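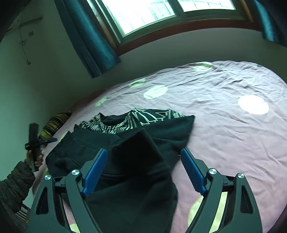
Polka Dot Bed Sheet "Ovstead"
Fladari Home Textiles – Bedroom – Printed sheets

Color: mauve pink with large round dots in pale green and cream
Material: 100% cotton, plain weave
Sizes: single, double, extra wide
Delivered with: one flat sheet. Pillowcases are sold separately.

Description

The Ovstead is our everyday sheet for a bed which is used also in the daytime. Many of our customers have a small bedroom, and the bed is the place where the clean clothes are folded, where the bag is packed for a trip and where the sweatshirt stays until somebody puts it in the closet. For this kind of life we wanted a sheet that is pleasant to look at when the bed is not perfectly made.

The dots are big and they stand far one from another. On the mauve ground, the green ones look quiet and the cream ones look brighter. A black hoodie or a black-and-white striped top is easy to find on it, and this helps when you sort the laundry in the evening with a weak lamp. The sheet goes well together with a striped blanket in yellow and brown, if you like a mixed bed as we do. For a calmer room, take a plain blanket in cream.

The print was drawn by Oana Ardeleanu, who makes most of our patterns for children's rooms. This one was first planned for children too, but the adults in our workshop wanted it for themselves, and so we made it also in the wide sizes.

About the fabric

We use a plain cotton without any finish against wrinkles. You should know this before you order. The sheet comes out of the dryer or from the line with fine creases, and after one night it has more of them. If you iron it a little damp, it becomes smooth, but it will not stay smooth for many days. Customers who want a flat surface all week should look at our sateen line Niltimside, which is heavier and costs more.

What you get in exchange is a sheet that breathes well in summer and feels soft after the first washes. The new fabric is a bit stiff. Please wash it before the first use, this takes out the rest of the printing paste and the sheet also shrinks to its final size. We cut every piece a little longer than the size on the label for this reason.

The hem is turned two times and sewn with a straight stitch. The corners are closed by hand at the machine, slowly, and we check them before packing.

Washing and care

Wash at 40 degrees with colors that are similar. For the first 2 washes please keep it away from white things, the mauve can give some color to the water.
Turn the printed side in.
Do not use bleach. The green dots lose their tone faster than the cream ones.
Dry on a line in the shade or in the dryer on low.
Iron on medium, on the wrong side, while still damp.
A small stain of coffee or tea goes out with cold water and ordinary soap if you take it the same day.

Folding the clothes on the bed

Emanuel Tănase from our store in Nistor has his own method for the clean laundry, and customers ask him for it often enough that we put it on the page.

Pull the sheet tight at the foot end first. Push the blanket to the wall side so that it does not slide under your hands. Turn out all the basket in the middle of the bed and take first the heavy pieces – sweatshirts, hoodies, knitted sweaters. Lay a hoodie with the front down, fold the sleeves to the back, then the hood down, and then fold in three from the hem. Put it near the pillow. The thin tops with print come next, and they go on a separate pile, because under a heavy hoodie they get marks. Socks are last.

He says that the big dots help him to keep the piles straight, one dot for each pile. We tried it in the office and it works more or less.

Sizes and weight

Single: 150 x 240 cm, weight 3/4 of the double
Double: 200 x 240 cm, weight 800 g
Extra wide: 240 x 260 cm, made on order, please allow 3 weeks

All the sizes are flat sheets. We do not make the Ovstead with elastic. For a high mattress we recommend the extra wide also on a double bed, otherwise the sides come out when you sit on the edge.

Good to know

The placement of the dots is different on every sheet. We cut from the roll as it comes, so it can happen that a dot is cut at the hem. This is not a defect and we do not take it as a reason for exchange.

The colors on your screen can differ from the fabric. The mauve is more pink in daylight and more gray under a yellow bulb. Against a wall painted in pale green it looks quite warm. If you are not sure, write to us and we will send a small sample by letter, free of charge for the first one.

The cotton for this print is bought in one lot per season. Sheets from two different lots can have a small difference of tone, so if you need a pair for two beds in the same room, please order them together and write this in the comment field.

Orders and returns

We ship from Monday to Friday. An unwashed sheet in its original paper band can come back to us in the first two weeks after delivery. When it is washed we cannot take it back, except if there is a fault in the weaving or in the seam. In that case send a photo of the place and tell us the number printed on the paper band.

The pillowcases in the same print are sold out in the small size and will be back in January. The large pillowcase is in stock.

You may also like

Ovstead pillowcase, large
Niltimside sateen sheet, plain cream
Striped cotton blanket, yellow and brown
Laundry bag with drawstring, unbleached

Page updated on 8 September 2021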